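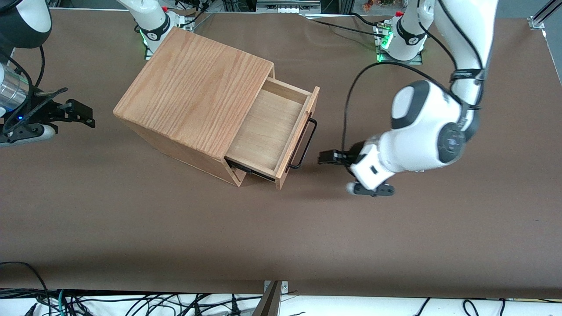
4.3 Open-day demonstration

Figure 4. Two-arm workspace with the drawer cabinet on the papered table. The gripper of the left arm is beside the black bar handle; the drawer is partway open.

The drawer task was shown to the public at the Nitden open day on 2022-12-23. The controller was the one trained in October on 372 episodes, with no changes made for the event. The cabinet is light oak with a single metal handle (Figure 4), and its angle on the table was changed between runs. Visitors chose the angle.

Amrit Hawthorne ran the station and logged each run in Fimska. A run counted as a success if the drawer was opened and then closed again within 25 seconds - the same limit used in Section 4.2. Runs stopped by the operator were logged as failures.

Visitors asked most often about the left arm and right arm labels, which follow the robot's own point of view. We kept these labels in the log and use them in the rest of this paper. Runs from the open day are reported separately from the lab runs in Table 2.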